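Subject: Re: [readinggroups] Shortlist packs and the translated fiction question
From: Ailsa Lennox
Date: May 31, 2022

Gonçalo Paiva wrote:
> Could someone tell me whether the Jerilum is still on the shortlist?
> Our branch has read it twice on the understanding that it was, and
> feelings are running high. Also, 609 pages is a lot to ask of people
> who meet in a bakery.

Gonçalo, it's still on. It came off for one evening when the publisher's form went missing, then it went back. Please apologise to the bakery.

The packs go out in the first week of July. Each group gets five books, the scoring sheets and the letter from Edura, who are paying the postage again and would like their name spelled properly this time.

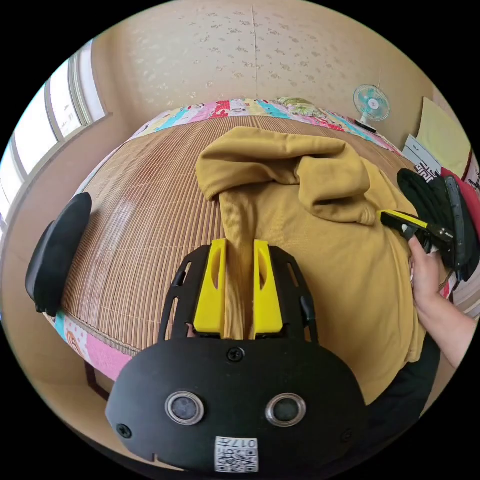
Scoring sheets come back to me, by post or by email. Last year one group returned theirs as a poem. I enjoyed it, and I couldn't enter it in the spreadsheet. Marks out of ten, whole numbers, one sheet per reader. If you gave up on a book, write the page you gave up on, as the judges find it instructive and the authors never see it.

On translated fiction: the Somogyi novel is eligible. The rule says "first published in English in this country", and it was. I know a few of you feel the rule should say something else. You're welcome to propose a wording, which will be the fourth.

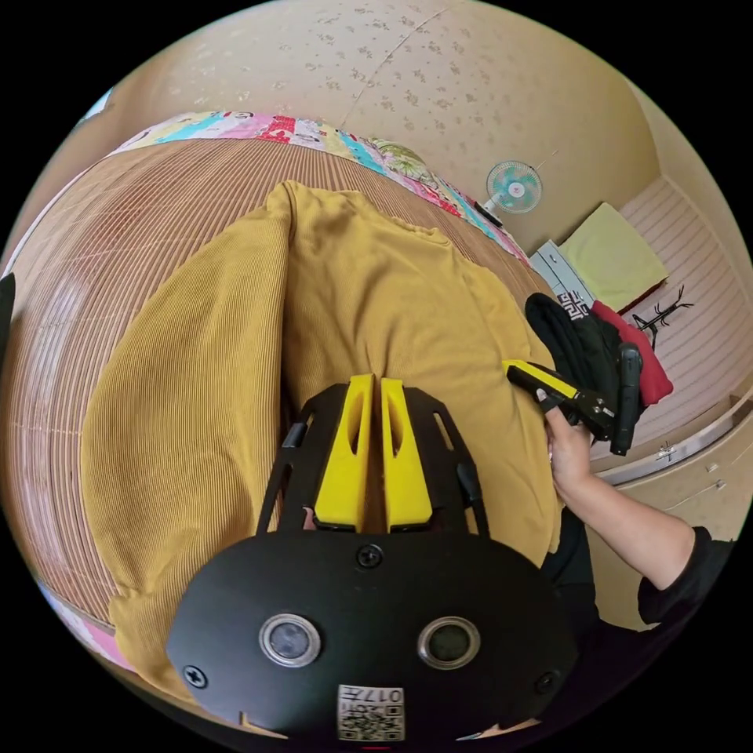

Shu-fen Pan would still like the translator's name on the certificate, in the same size of type as the author's, and points out that she asked for this last year and was told the printer couldn't do it. I've since met the printer. He can do it.

Total votes last time were 3,227, over 200 of them from one very keen library. All valid, I checked, and it took a fortnight of evenings I'd otherwise have spent reading.
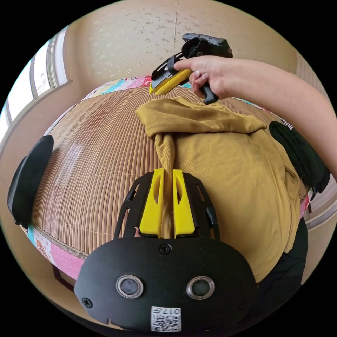

Can a group vote if only half its members have finished? Each reader votes for themselves, so send in the sheets from those who got to the end and leave the others in peace.

Large print copies exist for everything except Tutik, whose publisher has promised them "shortly" since the longlist. I'll write again.

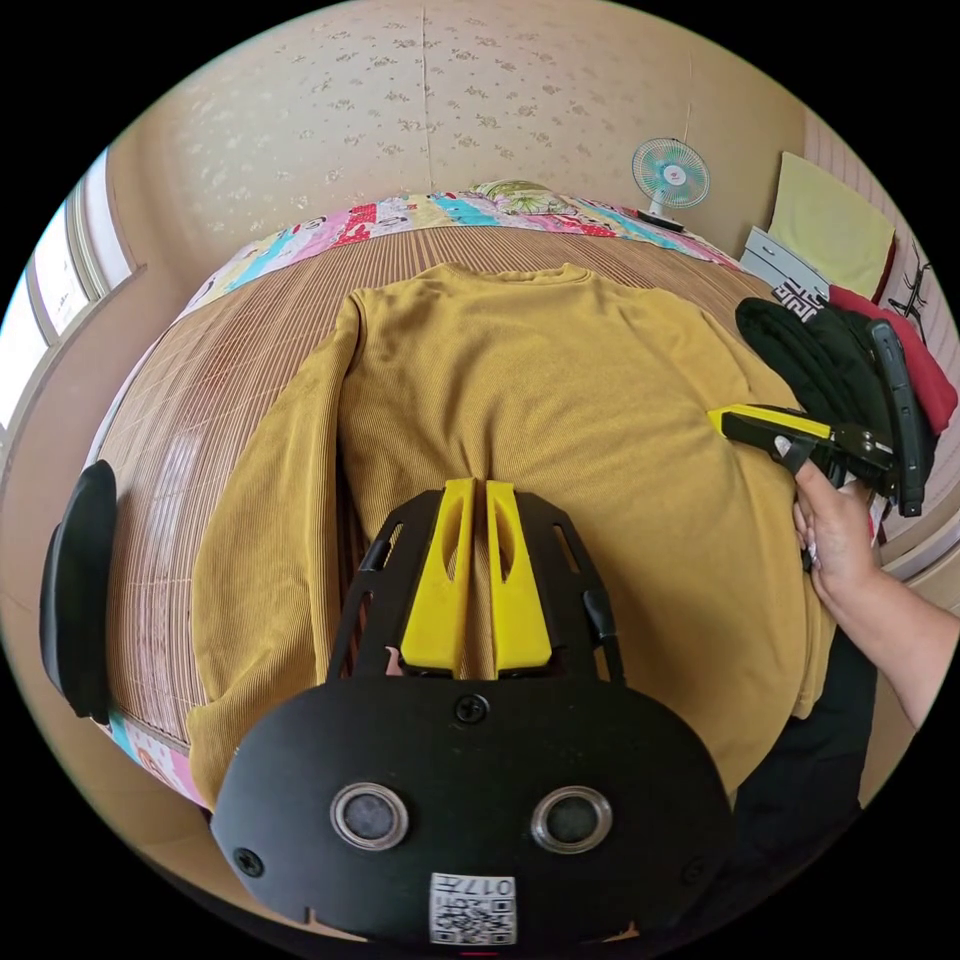 Dwayne Thibodeaux reckons we should drop Tutik altogether until the large print turns up, on the grounds that a readers' prize ought to be readable. I have some sympathy. I'll put it to the judges and report back here.

Addresses for the packs to me by the end of the week, please, including the postcode.

Ailsa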